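House rules for recording runs

Last updated: August

I have been collecting gripper recordings at Tondergate for a while now, and I keep getting the same questions from people setting up their own bench. Most of them are about rules. What do you throw out, what do you keep, when do you stop a run. I wrote our rules down for myself first and then cleaned them up a bit for this post.

None of it comes from a published standard. There are standards for robot safety and you should follow whichever ones apply where you work. What I'm talking about is the smaller stuff, the habits that decide whether a month of recordings is usable at the end of it.

Our first big set was called Retow. It had 2,000 runs in it when we stopped. After going through them all we kept 1,245. Almost none of the rejected ones were rejected for bad robot behavior. They were rejected for bad housekeeping. The start position was wrong, or the log had no operator note, or somebody had moved a fixture between runs and not written it down. That hurt, and the rules below mostly come from it.

Start position. Every run begins from a written layout. We used to go by a printed photo taped to the wall, which sounds fine, but people matched the photo loosely and the pieces crept toward the left side of the bench over a long session. Now there is a layout card for each task with the piece names and the zone each one goes in. The operator reads the card, places the pieces, then reads the card again. It takes a little longer and I stopped getting complaints about it after the first couple of weeks.
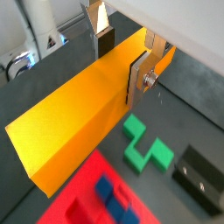 Grip quality is the rule people argue with me about most. My position is that a grip counts as good when both fingers are on the piece, the piece isn't tilting in the pads, and it can be lifted without touching its neighbors. With long pieces I also want to know where along the length the fingers closed. The yellow one is held close to one end, with most of it sticking out over the edge of the red board, and I'd mark that as an off-center grip in the log. Off-center doesn't mean rejected. It means the note has to say so, in those words, so that whoever filters the set later can find all of them with one search. On Retow we had "end grip," "held by tip," "long side out" and a few others for the same thing, and I spent most of an evening merging them.

Pieces that aren't being used yet. They stay on the bench in their own space, clear of the board and clear of the path the arm takes to get there. If a waiting piece gets bumped, the run continues and the bump goes in the log. We used to stop the run and reset. That gave us a very clean set that taught the policy nothing about what to do when a piece is a little out of place. I changed my mind on this one and I may change it again.

Hands. No hands inside the marked area while the arm is powered and enabled. If a piece has to be moved by a person, the operator pauses the arm, waits for the pause to show on the screen, and says it out loud if anyone else is in the room. I don't allow exceptions for quick fixes. The arm we use is slow and light and people get comfortable around it, me included. Whatever your risk assessment says about your own cell comes before anything I write.

Camera check. Before the first run of a session, look at the wrist view with the gripper closed and again with it open. You want both finger pads in view and the lens clean. Wipe it with a proper cloth. Do the same after lunch.

Bench check. Brush down the surface before you start. Crumbs of packing foam, bits of tape and lint all show up at wrist-camera range, and they are a pain later if you are trying to work out whether two runs came from the same session. I don't reject a run over a few specks. I do reject it if there is a loose screw or tool on the bench.

Stopping. An operator stops after 3 failed grips in a row on the same piece. Stop, write down what the grips looked like, and check the pads before carrying on. When I looked into our worst streak, the pads had worn smooth on one side and we had been recording slips for most of an afternoon. Pads now get looked at every morning and swapped as soon as the texture starts to go.

Operators. We rotate after about 2 hours. I tried longer shifts and the notes got shorter and shorter until they were just "ok." A short note is fine if it says something. "Ok" on its own gets sent back.

Naming. Decide on names for pieces before the first recording and don't change them. Ours are color plus shape, all lowercase, no nicknames. The current set is called Virk and it has had the same piece names from the first day, so far.

The one thing I haven't solved is partial success. Say a piece goes into the board but sits a little high on one side. Is that done? For Virk we added a third result, "seated poorly," next to "done" and "failed." It gets overused. Some operators pick it when they are tired of deciding. I'm thinking of having a simple gauge cut that slides across the top of the board, so if it catches on anything then the piece isn't seated. The workshop over at Lulivside can probably make one, and I'll add a note to this page once we've tried it.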